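4. Cell construction and the simulated bench

4.1 Constraints of the shared workshop

The cell was built in a shared workshop occupying the rear unit of a former joinery. Members pay by the month and no bench may be held overnight without a booking. Two consequences followed for the design. First, the arm could not be bolted to a bench that other members would need the next morning, so it was hung from an overhead beam and parked out of reach when idle. Second, hours on the physical arm were limited to evenings, and most of the programming had to be done in simulation at home.

The beam is a salvaged length of steel channel carried on two posts. Its first version flexed visibly when the arm reversed direction at full extension. A diagonal brace was added on the side nearest the wall and the speed limit in the controller was lowered. The second measure did most of the work. The brace has been left in place, although it obstructs the drawer of the tool cabinet and has drawn complaints.

4.2 Modelling the bench

The simulated bench, which we call Elard after the street where the workshop stands, was not intended as a faithful copy of the room. Early attempts to model the real walls, racking and extraction duct consumed several weekends and produced no improvement in grasp planning. The surroundings were replaced with a plain enclosed room with white walls and a single ceiling panel, and effort was moved to the parts of the model that touch the objects: the tabletop, the fingers and the contact settings.

The tabletop is perforated at a regular pitch. On the real bench the holes accept pegs for jigs. In simulation they were at first drawn as true openings in the collision mesh, and small items settled into them or jittered at the rims. The holes are now visual only, and the collision surface is a flat plate. This change reduced the time needed to settle a layout and removed a class of failures in which an object began a trial already in motion.

The arm in the model hangs from above at the right-hand side of the table, matching the handedness of the workshop installation. Link masses were taken from the supplier's sheet without correction. Joint friction was estimated by moving each joint slowly in both directions and recording the difference in motor current. The estimates for the wrist joints are poor, and we do not rely on them for anything that involves pushing.

4.3 Objects and layouts

The object set was chosen to resemble what turns up on a kitchen counter or at the end of a workbench. It mixes boxes, a bottle, a can, a piece of fruit, shallow dishes, a cup, a plastic crate and a cube puzzle (Fig. 7). The items differ in how they can be approached with a two-finger gripper. The upright box tolerates a wide range of grasps from above. The bottle is narrow and tips if either finger arrives early. The plate is the most awkward of the set, as there is little for the fingers to close on unless the gripper comes in low at the rim, and in crowded layouts a neighbouring object often blocks that path.

Layouts were generated by dropping objects one at a time within a bounded region at the centre of the table and rejecting any arrangement in which an item left the region or came to rest on top of another. Of the 3,199 layouts produced this way, 104 were set aside for testing and were not used when tuning the planner. The selection was made by random draw before tuning began. We did not balance it for difficulty.

A trial consisted of naming a target object, planning an approach, closing the fingers and lifting. The lift was counted as a success if the target remained between the fingers when the arm stopped. Displacing other objects was recorded but not penalized. In retrospect a penalty would have been sensible: on the real bench, a knocked bottle usually ended up on the floor.

4.4 Software

The planner, Appiah, runs on a desktop computer at one author's home and writes joint paths to a plain text file. The file is carried to the workshop and read by Cisero, a small program that checks every path against the joint limits and the position of the beam before releasing it to the controller. The two programs share no code apart from the arm description. The separation was inconvenient at first and later proved useful, as the checker caught two errors in the planner that would have driven the elbow into the brace.

Gravity, time step and contact stiffness are held in a single settings file. Contact stiffness was the only value changed often. Too low, and the fingers sank into the target before lifting; too high, and light items were thrown clear at first touch. The value finally adopted is a compromise and favours the heavier objects.

4.5 Review of the build notes

A draft of this section and the settings file were posted to the workshop's build log on August 3, 2019, with a request for comments from other members. The replies dealt mainly with the beam and with booking times, and six of the suggested changes were adopted in the October revision. One comment concerned the simulated bench itself and is reproduced after the figure, as it bears on the treatment of contact in Section 5.

Figure 7. The Elard bench in simulation, with the overhead arm and a mixed object layout.
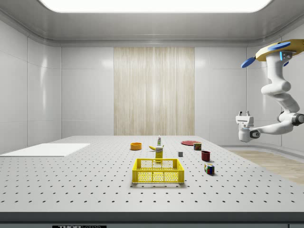

Keyvan Naseri: I would be careful about making the holes visual only. It is fine for lifting, but as soon as you slide anything across the table the real edges will catch and your flat plate won't show it. Could you keep the flat plate for settling the layout, then raise the friction a bit for the push trials? I did something similar for a drawer-opening rig and got closer to the real forces, though I had to tune it separately for the soft plastics.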